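# Upstairs room at the Ndlovu Hall opens for quiet work

The mezzanine at the Ndlovu Hall is open to the public again from 10th August, with tables for reading, letter writing and small craft work. It had been used for storing stage curtains and spare chairs since February.

Naledi Jacobs, who manages the building, said the hall had been getting requests for a quiet place to sit ever since the Devine Street reading room cut its hours. "People were asking if they could sit on the stairs with a book," she said. "We had a whole floor up there full of curtains."

The work cost 3000 pounds, most of it spent on lighting and on repainting the stairwell. The curtains have gone to a store in Skavov Lane. Visitors will find pale tables beside the black metal railing, a few pots of greenery and a woven basket. The tall windows on the floor below look out on to trees, and the upstairs gets a good share of the daylight.

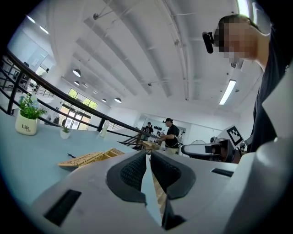
There is no charge to use the space and no need to book, though groups of more than nine are asked to ring first. The extension is 2236. Cold drinks in bottles with lids are allowed upstairs. Hot food is not, and Jacobs said that rule would stay – the smell carries down into the main hall during classes.

Thulani Molefe, whose choir rehearses on the lower floor, had raised the question of noise at a meeting in the spring. It has been agreed that the mezzanine will close early on rehearsal evenings, and the times will be put up by the front door.

A small craft group led by Petronella Hendricks will be the first regular user. It used to meet above the Votel café, where the room took six people at a squeeze. "We make cards and paper flowers, so what we need is a flat table and decent light," she said. "I went up to look and put our name down the same afternoon."

The upstairs room can hold up to 70 people under the hall's safety rules, but seating will be kept well below that for now. Access is by the main stairs or by the lift next to the cloakroom.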